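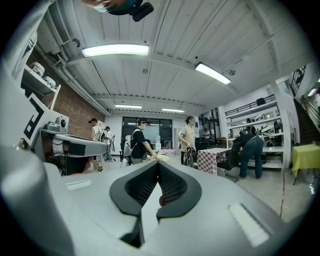
Datensatzbeschreibung / Raum

Baltlow — Werkraum mit Ziegelwand

Stand: Mai
Gepflegt von: Chia-jung Peng
Sprache der Begleittexte: Deutsch

Worum es geht

Baltlow ist der Raumteil der Sammlung Preltunham. Er beschreibt einen Arbeitsraum im laufenden Betrieb: Wände, Decke, Beleuchtung, Möbel und das, was an den Tischen getan wird. Die übrigen Teile (Clustau für Außenflächen, Yen für Lagerräume) haben eigene Beschreibungen und werden hier nicht behandelt.

Der Raum

Die linke Wand ist aus rotem Ziegel, davor steht ein weißes Regal. Die Decke besteht aus langen, gewellten weißen Paneelen, die in die Tiefe des Raums laufen und von weißen Trägern gequert werden. Licht kommt von rechteckigen Leuchtstofflampen. Das Klimagerät hängt oben an der Wand, der weiße Luftkanal folgt der Deckenkante. Für die Raumklasse wurde »Werkraum, hell, Kunstlicht« vergeben.

Möbel und Gegenstände

Erfasst wird, was im Raum steht und benutzt werden kann. Im vorderen Bereich gehört dazu die graue Maschine mit der langen, flachen Oberseite und der dunklen Front. Sie läuft unter »Gerät, allgemein«, eine feinere Zuordnung ist nicht vorgesehen. Der kleine rosa Hocker wird als Sitzmöbel geführt, auch wenn jemand darauf etwas abstellt. Die weißen runden Gegenstände oben auf dem Regal heißen in der Liste »Objekt, rundlich, weiß«.

Tätigkeiten

Im Raum arbeiten mehrere Personen gleichzeitig, zum Teil mit dem Rücken zum Betrachter. Als Tätigkeit gilt nur, was an Haltung und Händen abzulesen ist, etwa »beugt sich über den Tisch« oder »greift nach Gegenstand«. Vermutungen über den Zweck gehören ins Feld Bemerkung.

Umfang

29 Einträge zur Ausstattung, zwei Beschreibungsebenen (Raum und Gegenstand), ungefähr 500 Wörter Glossar. Das Glossar liegt als reine Textdatei bei, Kodierung UTF-8.

Felder

raum — Kurzname, hier immer baltlow
bereich — vorn, Mitte, hinten
gegenstand — Bezeichnung aus dem Glossar
farbe — Grundfarbe ohne Abstufungen
zustand — frei, belegt, unklar
bemerkung — Freitext, darf leer bleiben

Bekannte Schwächen

Gegenstände im hinteren Bereich sind gröber benannt als die vorderen. Bei gelblichen und hellbraunen Dingen schwankt die Farbangabe zwischen den Bearbeitern. Hängende Taschen wurden anfangs zur Kleidung gezählt, jetzt stehen sie unter »Behältnis« — ältere Einträge sind noch nicht alle umgestellt.

Korrekturen bitte mit Bereich und Gegenstand an Chia-jung Peng.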